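Reinforcing or folding: knees on toddler pull-on jeans
Laundry and Mending > Children's clothes
Page 1 of 1

hemlock_seam
Original poster

Small child's jeans, elasticated waist, straight to wide leg, tan topstitching at the hems. Pale ovals at both knees. I have two questions, one about the cloth and one about storage.

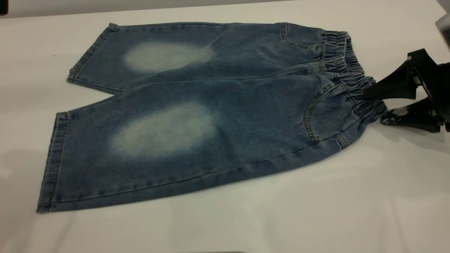

The pair came in a bag of hand-me-downs, so I have no history for it. I can't tell whether the ovals are a factory finish or wear. If it's finish, I leave it alone. If it's wear, I would like to put a backing on the inside of each knee before it goes through.

Second question. I fold adult jeans in half lengthwise, then in thirds. With an elasticated waist the top end gathers and the stack leans. What fold do people use for this size?

selvedge_ian

Finish, in my opinion. The edges of both ovals blend out gradually into the darker blue. Knee wear on a small child tends to be more irregular, and usually worse on one side of the knee than the other. Factory fading is done by abrasion or spray with the leg stretched over a form, and it comes out as an oval.

It does still remove material. Dye loss and fibre loss go together when the method is abrasive, so a pale patch can be weaker than the cloth beside it from the first day.

pinboard

Disagree on the first point. The two ovals aren't the same size, the one on the nearer leg is larger. A factory would match them.

selvedge_ian

Factories do not match them. Hand-sprayed or hand-sanded work varies from leg to leg and pair to pair. I have two pairs of the same style from the same shop and the ovals differ on all four legs.

pinboard

Then size proves nothing either way and we are back to feeling the cloth. Turn the leg inside out. If the weft is showing and the surface is fuzzy inside the oval, it's worn. If the reverse looks the same all over, it's surface fading only.

hemlock_seam
Original poster

Turned both legs out. The reverse is even on the nearer leg. On the other there's a slight fuzz towards the lower edge of the patch, thumbnail size. Held up to a lamp, no pinholes on either.

selvedge_ian

So finish plus a bit of use. Back the one with the fuzz. You could do both for symmetry but there is no structural need.

Kaewkla

Do both. The second knee will go within a few weeks of the first, and you will have all the kit out anyway. My method:

Cut the backing from light cotton twill, larger than the pale area by a finger's width all round. Round the corners. Square corners lift first.

Wash and dry the backing before cutting, or it will shrink inside the leg and pucker the knee.

Tack by hand, then sew a few rows along the leg with thread close to the paler blue. On a leg opening this size a domestic machine will not get to the knee without opening a seam, so I do the rows by hand too.

dredger_b

Iron-on would be quicker. I used Dasau iron-on sheet on three pairs and it took five minutes each.

Kaewkla

And how is it after the tumble dryer? Mine came away at the edges and went stiff. The child complained about it more than I did.

dredger_b

I don't tumble dry, so I can't say. On the line it has held since August. I'll give you the stiffness. It softens a little after several washes but never completely.

pinboard

If it's iron-on, do it on the reverse only, and test the heat on the inside of the hem first. Stretch denim can go shiny under a hot iron, and plenty of children's denim has some stretch in it. Check the care label before anything else.

hemlock_seam
Original poster

Label has been cut out. I'll assume stretch and sew.

Which leaves the folding.

mokik_shelf

Halve it lengthwise so that the legs sit one on the other, back pockets out if there are any. Tuck the crotch point in so the outline is a plain rectangle. Then fold from the hems up, so the elastic ends up on the outside of the packet and can be flattened with the hand. If you start from the waist, the gathers are buried in the middle and that's your lean.

Halves, then halves again is enough at this size. Thirds makes it too thick.

selvedge_ian

I fold from the waist and have no lean. Store them upright in a drawer and it doesn't matter.

mokik_shelf

Upright works if the drawer is full. In a half-empty one they slump. The OP said stack.

Kaewkla

I use Dredo drawer dividers set to 28 cm for this reason. Anything that holds the row tight would do, a shoebox included.

hemlock_seam
Original poster

Tried both on a shelf. Hems first is flatter. Alternating the packets so the elastic sits left, then right, took out most of the remaining lean.

For the backing I have half a metre of prewashed cotton twill. Does the turned-up hem need anything while I'm at it? Stitching looks sound.

Kaewkla

Leave it. If the child grows before the knees go, you may want to let it down, and extra stitching only gives you more to unpick.

pinboard

Check how much is turned up first. A narrow hem gives you very little, and the old fold line will show as a pale stripe.

hemlock_seam
Original poster

Narrow, so I'll leave it. Tacking both knees tonight.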